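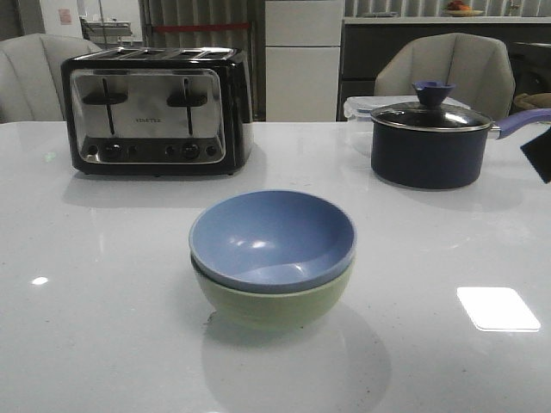
Ramivell Linen Tea Towels, set of 3
By Enda, who runs the shop

I've been selling kitchen textiles for 17 years now, and these are the towels I take home. I'll try to keep this page short (I never manage it).

The Ramivell is a plain-weave linen towel with a narrow herringbone band at each end. It comes from Akbulut, a small family mill we've bought from since the shop was just a market stall, and they still weave it on the old wide looms, so you get a proper selvage down both long sides instead of a turned hem. The short ends are hemmed by hand-guided machine with a cotton tape loop sewn right into the corner. I pestered them for years about that loop! The old ones were sewn on top of the hem and used to pop off if you yanked the towel down in a hurry, and I am a yanker.

What they're like to use

Stiff at first, I won't lie to you. Brand new linen has a bit of a cardboard feel and it pushes water around the glass before it starts soaking any up. Give them 5 washes and you'll have a different towel. Mine are soft as an old shirt by now and they'll get through a full rack of dishes without going soggy. They don't leave fluff on wine glasses either, and that's mostly what people come back and tell me.

They do wrinkle. If you like a crisp towel hanging on the oven door, pull them flat while they're damp and hang them straight away. I used to iron mine and then I had other things to do.

Colors

Oat, slate, brick and a dark green we call Dideter, after the lake. The brick lets go of some dye in its first wash, so keep it away from your white shirts. The green has been the runaway favorite this year and we're low on it, with more due in September. You can order it now and I'll ship it when it lands, or email me and I'll swap in another color.

Washing

Warm wash with whatever detergent you normally use. Skip the fabric softener, please, it coats the fibers and you'll be back to pushing water around. Tumble drying on low is fine, but take them out a little damp. They'll shrink slightly the first time, mostly in the length, and the size below is the size after washing.

Details

100% linen
26 inches long, after washing
Hanging loop in one corner
Sold in sets of 3, all one color or mixed
Woven by Akbulut

A few things I get asked

Can I buy just one? Yes, if you come by the shop. Online it's sets only, the postage gets silly otherwise.

Will they work as napkins? They're a bit big, but I've done it for a crowd and it was lovely (especially with ribs). We do have real napkins in the same cloth on the table linen page.

Do they stain? Tomato and turmeric, yes. Soak them overnight in cold water and dry them in the sun and most of it goes. My oldest oat one has a curry mark shaped like a boot and I've grown fond of it.

Can I return them? If they're unwashed, sure, just send them back with the paper band on. If a loop or a seam gives out, washed or not, write to me and I'll replace the towel.

Page updated August 14, 2025. Brick and slate are back in stock, and oat never ran out.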